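10/21/20

# Three weeks with the Radus hand kit

I should say up front that I paid for this thing. Bundis, who sell it, did offer me a discount if I'd let them read the review first, and I said no, and then spent an evening looking at my bank balance and wondering who I thought I was impressing.

The Radus is a pair of grippers you hold in your hands. You do a chore with them, the kit records what you did, and the software that comes with it (called Sirnus, for reasons the manual keeps to itself) turns the recordings into something a robot arm can learn from. The pitch is that you don't need the arm on day one. You can collect first and buy the expensive part later, a bit like buying the saddle and then saving up for the horse.

Setup took me 17 minutes by the quick start card and then most of a Saturday's worth of patience by the real one. The grippers themselves are fine out of the box. They're black, they're light enough, and the gray triangular plates on top have holes for bolting on whatever you like. What ate the time was Sirnus, which wanted to update itself, then wanted to update the grippers, then wanted me to make an account so it could tell me both updates had failed. The third try worked. I changed nothing between tries, so make of that what you will.

Now the cables. Each gripper has one, and they trail past your wrist the whole time you're working. You get used to it the way you get used to a dog on a leash, meaning you stop noticing until it goes the wrong way around something. Bundis says a wireless version is coming in January. I've read enough company blogs to leave the month of January alone.

For a first real test I wanted a job that was dull, fiddly and easy to repeat, so I picked drawers. Pull one open, get a small part into it, push it shut. A child can do it. I could do it too, before I had jaws for fingers.
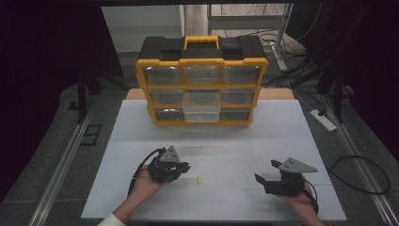
My first afternoon of this was humbling. Picking up something the size of a fingertip with two short jaws is a matter of coming in low and slow, and I am by nature a high and fast person. Parts shot off sideways. I closed a drawer on a jaw more than once. Sirnus has a button marked "discard" for takes like these, and by dinner it was the only one I could find without looking.

It gets better, though. By the end of the first week I'd stopped thinking about my hands, and the takes got shorter and a lot less embarrassing to play back. As of last night I have 1,133 of them saved, which sounds like a lot until you ask on the user forum and somebody tells you that's a nice start.

Playback is where the kit earns some of its money. You can scrub through a take, trim the dithering off both ends, and tag it. Trimming is quick. Tagging is not, as the menu forgets your last tag every time and drops you back at the top of a long list that begins, for me, with "apple." I own no apples. I have written to support about this.

Support, by the way, is a man named Fiifi Owusu, or at least it has been every time I've written. He answers fast and he doesn't paste things. When I complained that the right gripper felt stiffer than the left, he sent me a calibration routine that isn't in the manual, and it fixed the problem in 6 minutes. I asked why it wasn't in the manual. He said he'd asked that too.

I did think about the Asamoah kit before buying this one. It costs less and the hardware looks sturdier in the listing, but you have to bring your own recording software, and I know myself. I'd have spent the three weeks writing a file converter and never opened a single drawer.

So would I buy the Radus again? Yes, with some grumbling. The grippers are good, the software is okay on days when it feels like it, and the price only makes sense if you plan to put in the hours – this is a lousy thing to own and leave on a shelf. If you've already got an arm waiting, I'd say go ahead. If you haven't, borrow a kit for a weekend first and see how you feel about doing the same small chore all afternoon.

Next up is closing the loop and letting an arm have a go at my takes. A friend has promised me the use of one, and I've promised to bring my own drawers.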